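Submitting a short to a small festival, do they want the file or a link??
Posted 6/16/26 in Film & Video, Community Help

First short, just under 7 min, no dialogue. Want to send it to the Rirmont shorts night in November and maybe the Irport one if its not the same weekend. Rirmont form says "screener" and then further down says "exhibition copy on acceptance". Are those diffrent things? Do I upload the full quality file now or not. Its nearly 50 gigs and my internet at home is awful, tried once and it died overnight.

Also does anyone know if they mind that it was already shown at a library thing, maybe 5 people there plus my parents. Form asks about "premiere status" and I don't want to fib.

Thanks in advance, sorry if this gets asked every year

hnatiuk_shorts

Yes, different. Screener = whatever the programmers watch at home on a laptop. Private link with a password, 1080p, small. Put the password IN the form, not in a separate email. I did pre-screening two years running and we'd have 400 entries and a pile of them locked. We chased a few. Not all.

Exhibition copy is the big one, only if you get in. They'll tell you the format. Don't make it now, every venue wants something else and you'll end up doing it twice. If the upload keeps dying, mail a drive, or ask whether you can drop one off. Most small fests are fine with that. Label the drive and the case, both.

Leave the link live until after the festival. Don't swap the file behind it once you've submitted, and if you have to, tell them.

Premiere status: just write "one local library screening". Small fests mostly don't care for shorts. The bigger ones might, so read the rules on each.

nakano_reel

Just send the big file, why not, then its done. Worked for me

greyjetty

Wouldn't do that, a lot of the forms cap the upload size anyway and you won't find out til it fails.

Couple things to add. Check your sound on cheap speakers AND on headphones. Get a still picked out before you submit, they always want one for the program and always at the last minute, landscape, no titles on it. Two line synopsis, then a longer one. Write both now while you're not panicking.

And pay the early fee if there's one, the late one at some of these is silly for a short 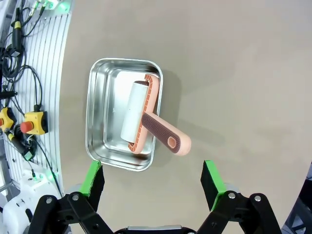
Oh and captions. Even with no dialogue, if there's a radio or singing or a sign in another language somebody will ask. Easier to do it before you lock the picture. Good luck with it, let us know if you get in.

slowpan_al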